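Section 6: When the Gripper Will Not Let Go

6.1 What this fault looks like

You squeeze the trigger, the fingers close, you lift, you set the thing down, you release the trigger. The fingers stay where they are. The display shows code 17, and the object is now yours for the foreseeable future.

Code 17 means the Nornholm hand-held gripper asked its fingers to open and the finger sensor reported that they did not. It says nothing about why. In our experience the cause is one of two things: something is wedged in the finger track, or the sensor has lost its zero. Code 17 is also what you get if you hold the fingers shut with your other hand to see what happens. Please don't.

Light woven goods are the worst offenders. Wicker, rattan and loosely knitted items give under pressure, so the grip loop keeps asking for a little more, and a strand can work its way into the track. The Brorville site logged 1,318 picks in November before its first code 17. The item was a bread basket.

6.2 Before you start

CAUTION: The fingers can open or close without warning while code 17 is showing. Keep your own fingers out of the track and the center opening until the power is off. The finger motor does not know the difference between you and a basket.

CAUTION: Do not pull the object free. Pulling bends the finger link, and a bent link is not covered by the warranty, however politely the claim form is filled in.

You will need the release key (supplied, on the red cord, usually in somebody's drawer), the soft brush, and a clear stretch of table in front of you.

6.3 Freeing the object

1. Rest the gripper and the object on the table so that neither is hanging. Let the table take the weight.

2. Hold the power button for 7 seconds. The display goes dark. If it comes back on by itself, you let go too early. Start again.

3. Unplug the battery pack. If you are wearing the pack on your back, take it off first. Trying to reach the plug over your shoulder is how the Fornier office lost a monitor.

4. Insert the release key and turn it a quarter turn to the left. You should feel the fingers go slack.

5. Spread the fingers by hand, both at once, and lift the object straight out.

6. Look into the track with a flashlight. Brush out any fibers or splinters, working toward the open end. Do not use compressed air, which only moves the problem somewhere you can't see it.

7. Turn the key back, remove it, and reconnect the battery pack. The gripper will not start with the key in place. A surprising number of service calls end at this step.

NOTE: If the fingers do not go slack in step 4, stop. The release cable has come off and the housing has to be opened, a job for the service bench.

6.4 Test picks after a code 17

Do not go straight back to work. The unit may look fine, and it may even be fine, but the sensor zero has to be checked with a real object. Use the same type of item that caused the fault – a gripper that handles a tennis ball nicely has told you very little about wicker.
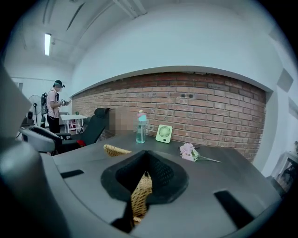

Fig. 6-2. Tabletop with woven pieces, gripper view.

Set the grip force to Low and pick the item up slowly, keeping it just above the table. Hold for a slow breath, set it down, release. Repeat until you have six clean releases in a row. Five clean ones and a slow one is a fail, and the count starts over.

Watch for these signs during the test:

Fingers open, but one is later than the other. Clean the track again and repeat.

Fingers open a little, stop, then open fully. The zero is off. Run Set Zero from the Service menu with nothing in the grip.

Code 17 comes back. Switch off, tag the unit and return it. Please write the fault on the tag. "Broken" is not a fault.

6.5 Resetting the log

The gripper keeps code 17 in its log until it is cleared under Service > Faults > Clear. Clearing the log does not fix anything. We mention this because units sent to the Escobar workshop have arrived with spotless logs and half a basket in the track.

Copy the log to the site record before you clear it, along with the item type and the force setting in use.

Nornholm Service Desk | Hand-Held Gripper User Guide | All rights reserved | Contact | Back to top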